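Section 4: Comparing Grippers on the Shape Board

By the time you reach this section you should have one arm bolted down, homed, and on speaking terms with its controller. If it is still arguing, go back to Section 3. Comparing two grippers on an arm that can't find its own zero will teach you a lot about the arm and very little about the grippers.

The test is the foam shape board and its cube. A toddler can do it, which is a comparison you should avoid making in front of whoever paid for the arm.

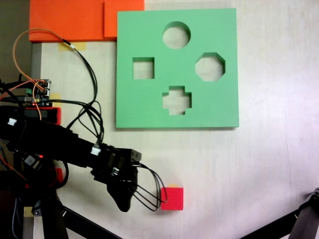

Reading time for this section: 3 min

What you need

The arm, with the Virach controller powered and idle
The two grippers under test (we assume the Grunik and the Santoro; others will fit with the Dolletti adapter plate)
The foam board and one foam cube
Masking tape and a pen

4.1 Setting up the board

1. Lay the board flat on the table, inside the reach you measured in Section 3.
2. Mark the cube's starting point with a strip of tape and a pen line. You will be putting the cube back there 100 times per gripper, and your memory is worse than you think.
3. Set the cube down in open table, clear of every hole. Starting it half on the board makes the first lift look better than it is.
4. Run the arm by hand over the full path. Watch the cables at the wrist. If any of them pull tight, give them more slack before you go on.

CAUTION: Keep your fingers off the board while the controller is armed. The gripper cannot tell you from foam and has no strong feelings on the subject.

4.2 Running the trials

5. Mount the first gripper. Load the file grip_base and leave the speed at 40 percent.
6. Start the run. The arm reaches, closes, lifts, carries and lets go. Log each try as IN, ON or LOST.
7. After each try, back the arm off before you reset the cube.
8. When the set is done, power down, swap grippers, and home the arm again. Yes, again. Settimio Lo Presti skipped this step one Thursday and produced 239 tries' worth of numbers that we now keep as a warning.

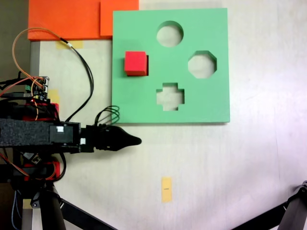 Scoring is where most comparisons go wrong, and it goes wrong in favor of whichever gripper the tester likes. Decide what IN means before the first try and write it down. A cube at the square hole can look finished from your chair while it is still resting on the rim, so get up and check that it sits level and that its bottom face touches the table. If it is tilted or perched, the score is ON. If it is anywhere else, including the floor, the score is LOST.

NOTE: Do not nudge an ON into an IN. The log has no column for help.

4.3 Reading the results

9. Compare the IN counts first, then the LOST counts. A gripper with a few more INs and a great many more LOSTs is a gripper that throws things.
10. If the two are close, repeat both sets with the board turned a quarter turn. Update the hole position in the controller before you start, or you will be testing its faith.
11. Save the log under the gripper's name and the month. "final_final_2" is not a gripper.

If the controller stops with code 454, the fingers closed without meeting anything. Check that the cube is on its mark, then check that the mark is where you left it. Clear the code and repeat the try. It counts as LOST.

Changing the finger tips is covered in Section 5.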